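Waschroboter anschaffen: So rechnen Sie, bevor Sie unterschreiben

Auf den Folien kostet ein zweiarmiger Roboter für die Wäsche immer weniger als in der Abrechnung. Das Angebot von Plorent, das uns für das Gästehaus Nukau vorliegt, ist da keine Ausnahme. Fangen Sie deshalb mit dem Arbeitsgang an und lesen Sie den Preis zuletzt.

Schritt 1: Den Platz vor der Maschine ausmessen, und zwar bei offener Tür. Der Korb braucht auch Platz.
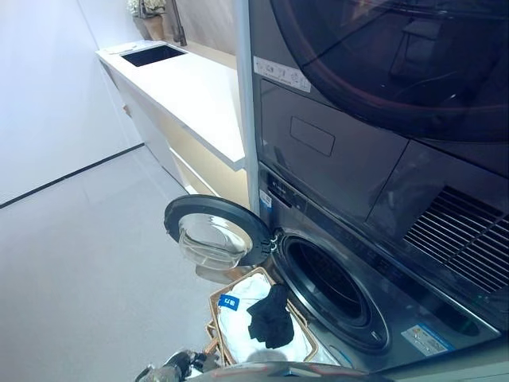
Tenen schreibt dazu, man solle die Stellfläche nicht überschätzen, teuer werde bei ihm vor allem der Wartungsvertrag. Mag sein. Gemessen wird trotzdem.

Schritt 2: Jeden Handgriff einzeln anbieten lassen. „Beladen“ ist ein dehnbares Wort. Gehört das Anheben des Korbs dazu, das Sortieren, das Waschmittel? Was fehlt, macht weiter Ihr Personal und gehört mit Stundenlohn in die Tabelle.
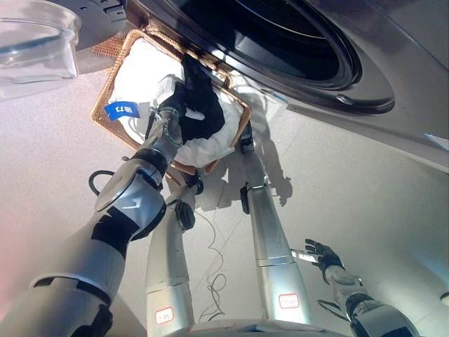 Der Korb wird schräg an die Maschine gehalten.

Schritt 3: Die Nebenkosten eintragen. Bei uns standen 1.180 Euro für die Einrichtung im Angebot. Mit Anfahrt und Schulung waren es 1.693 Euro, ohne ein einziges Ersatzteil.

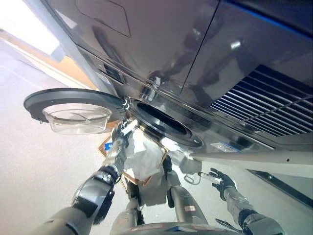
Für Ersatzteile setze ich weitere 1.000 Euro im Jahr an, bis mir jemand eine niedrigere Zahl schriftlich gibt. Verlangen Sie außerdem zwei Probetage mit Ihrer eigenen Wäsche. Lehnt der Anbieter ab, legen Sie das Angebot weg.

Stand: 19/07/2020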